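About Pleniston

Pleniston is a shared workshop for people who build robots for use at home. Members design, machine and assemble their own equipment under one roof, with common tools, common storage and a written code of safe practice. The workshop is open to adults of any background, and prior training in engineering is not required.

The workshop was founded by Svyatoslav Ostapchuk and Katsuhiko Wada, who had been building small arms and grippers in a garage and needed more space. Membership now stands at 127, and up to 30 people may work on the floor at one time. Evening hours begin at 5 p.m.

Our Work

Each project has a lead member, who keeps the build log and approves changes to the design. Drawings, parts lists and control software are placed in the Pleniston library and may be copied by any member for personal use. Finished parts are tested on the bench before they are fitted to a moving machine.

The largest current project is Skoryk, a robot arm intended for ordinary kitchen tasks. Danylo Bilyk leads the mechanical work and Illia Kravchuk is responsible for control. Trials are carried out with household dishes, and the team records grip width and finger position for each piece. Version 2 of the gripper is now in use.

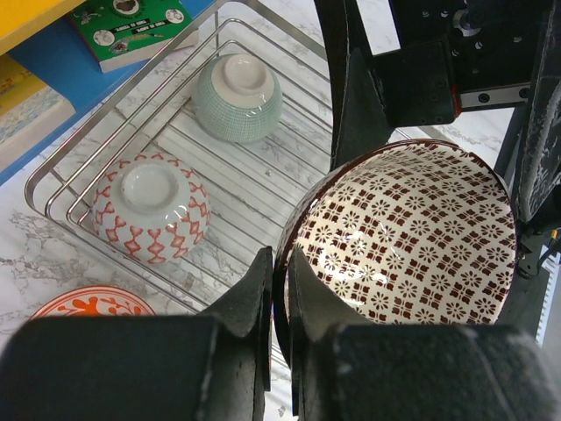
Skoryk project: a patterned ceramic bowl held between the gripper fingers beside a wire dish rack.

Membership and Visits

Applications are reviewed monthly by Volodymyr Pavliuk, Membership Coordinator. New members complete a safety session and a supervised first build before receiving a key. Visitors are welcome by appointment, and the annual open house takes place in November. Schools and community groups should write to the front office well in advance.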